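CHAPTER 7
Sorting and Folding Soft Goods on a Flat Surface

2 comments | 717 shares

7.1 Scope

Chapter 6 dealt with laundering and drying. The present chapter begins when clean articles leave the basket and ends when they enter the drawer. It covers clothing and bed linen of light to medium weight. Wool blankets and quilts are treated in Chapter 9.

7.2 The work surface

A made bed is the most common folding surface in the home. It is wide, it is soft enough that articles do not slide, and a plain sheet shows up stray socks and loose threads. Its main fault is height. Sotomayor recommends that the folder stand at the long side and work toward the middle – never across the full width.
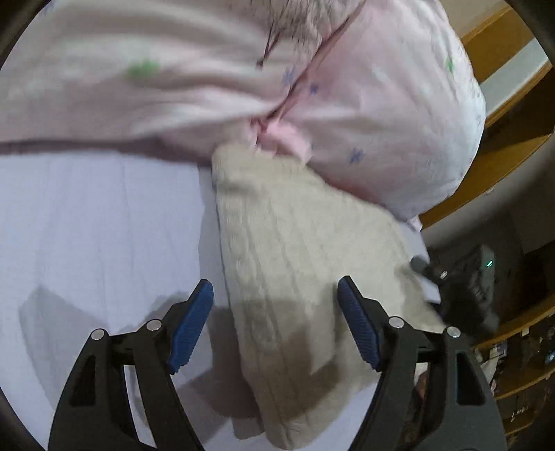
Printed fabrics should be separated from ribbed fabrics before any folding is done. The two behave differently. A printed woven cloth takes a crease and holds it. A ribbed knit stretches along one axis and returns, so that a fold set under tension will shift when the tension is released. Articles with gathers or cords are laid down with the gathered part flat, and the cord is brought to the inside of the first fold.

7.3 Terms

A bundle is any group of articles not yet separated. A panel is the part of an article lying between two seams or folds. The lead edge is the edge picked up first. These terms follow the Holtstead household manual of 1925, as revised by Haverford and Restrepo.

7.4 Separating a bundle

Locate a free edge. Lift it clear of the bundle and hold the remaining cloth down with the other hand. If the edge does not come free, set it down and choose another – pulling harder tightens the tangle.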